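**Towels that smell sour, a thread.** Jan 16, 2026

I moved into the Miranda building in Stondomport in July. The apartment came with a front-loading Akitz washer in a closet off the kitchen. By fall every towel I owned smelled bad as soon as it got damp. Here is what I tried.

---

First thing I did was use more detergent. This made it worse. The towels came out stiff and the smell was back by the second shower.

---

Then I switched to a stronger scented detergent. Now they smelled like lavender and a wet basement. I don't recommend this one either.

---

What I should have done first was read the manual. It wasn't in the apartment, so I found a scan. The dose for a normal load in soft water is 2 tablespoons. I had been filling the cap.

---

Too much soap doesn't rinse out well. It stays in the fabric and in the machine, and stuff grows on it. Same with fabric softener. I stopped using softener completely and I don't miss it.

---

After that I worked on the machine. Run it empty on the hottest cycle with a cleaner made for washers. Follow the directions on whatever bottle you buy, they are not all the same. Don't mix it with bleach or vinegar or anything else.

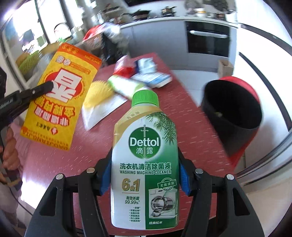
Washing machine cleaner, Dettol, the one with the green cap.

---

Next is the filter. On mine it's behind a little door at the bottom front. Put down a baking pan and an old towel before you open it, because water comes out. I did not do this the first time.

---

In the filter: a hair tie, a lot of gray lint, a Beltel SIM card from my old phone plan, and a penny. The smell from that water was the exact smell of my towels.

---

Somebody is going to ask if the landlord should do this. I checked my lease and the tenant handles "routine cleaning of appliances." Check yours. If the pump is broken or the seal is torn, that's a repair and I would call it in.

---

The rubber seal around the door took the longest. Pull the fold back and wipe inside it all the way around, especially the bottom where water sits. I use a rag with dish soap for the fold. The detergent drawer comes out if you press the tab at the back, and I wash that in the sink with a kitchen sponge. One like this, with bumpy yellow foam on one side and a scouring pad on the other. Foam side for the drawer, pad side only for the crust in the corners. Then it stays a laundry sponge and never goes near a plate again.

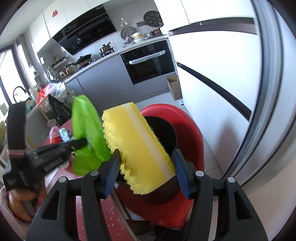 Leave the drawer out to dry while you do the rest. Mine had black spots on the ceiling of the slot, up where the water comes in, and I only saw them with a flashlight. An old toothbrush reached most of them. While you're in there, look at the scalloped edge of your sponge too. If it's shedding yellow crumbs, toss it so they don't end up in the drain.

---

Now the towels. I washed them hot with no detergent at all, and the water still got sudsy. Took 3 washes before it stayed clear. Dried them all the way each time.

---

My routine now: door and drawer left open between loads, wet laundry out right away, filter once a month, and no more than 6 bath towels in one load. They need room to move.

---

If you have a cat or a small kid, leaving the door open may not work for you. Wipe the seal dry and shut it, and check inside before every load.

---

Towels have been fine since before the holidays. The gym clothes are better but still not great. If anyone has fixed that with polyester, reply and tell me what you used.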